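Learning to sew my own shirts (and why you should start with an ugly one)

March 2, 2023

So I finished the sixth shirt last night and I'm still a little giddy about it. The collar sits flat! Both sides match! I wore it to get bread this morning and felt ridiculous and wonderful the whole way there and back.

A few of you wrote after my December post asking how I got going, so let me ramble about that for a bit.

I started with a pattern called Stirnside, which is a plain button-up with a one-piece collar and no yoke. If you have never made a shirt before, please pick something like this. I tried a fancier one first, with a curved hem and sleeve plackets, and it went into a bag in the closet, where it still lives. Stirnside took me two weekends and came out a bit boxy, but it was a shirt, with sleeves and everything.

Fabric

My first one was made from an old bedsheet with brown flowers on it. It's hideous and I love it. Cutting into a sheet is so much less scary than cutting into something you paid for, and you can write right on it with a ballpoint pen. I wrote "LEFT FRONT" across the left front in huge letters and still managed to sew it to the wrong side.

For the good ones I buy cotton from Sfeir, the little shop behind the post office. Hadi Khalaf runs it and he'll let you pull a bolt over to the window to see the color properly, which matters more than I ever thought. Wash your cotton before you cut it. I skipped that on shirt number three and the sleeves crept up to somewhere past my wrist bones.

Pressing

This is the part I fell for, and I did not see it coming. I used to think of ironing as a chore at the end, but with shirts you press after every single seam, and each time the thing looks more like clothing. Press the seam flat as sewn first, then open it or push it to one side. My iron is older than I am and gets very hot, so I keep a scrap of cotton between it and anything dark.

Handling the folds

Button bands are just folds on top of folds, and I go slowly – a little bit at a time, finger-press, pin, move along. I keep the pins at right angles to the edge so I can pull them out as I sew. Light blue has been my favorite color to practice on, as the chalk lines show up but don't shout at you.
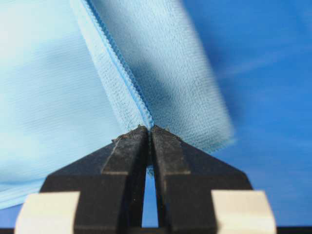 Buttons

Do a test buttonhole on a scrap, folded to the same thickness as the band. Do three if the first one looks odd. Then place the top button, the one at the fullest part of the chest, and space the rest from those two. I bought a tin of 70 mixed buttons at a yard sale and have been slowly working through it, so none of my shirts quite match and I think they're better for it!

Next up is a linen one with a proper two-piece collar. I've already traced the pattern and the fabric is hanging over the shower rail – if anybody has a good way to keep linen from sliding around while you cut it, please leave me a comment.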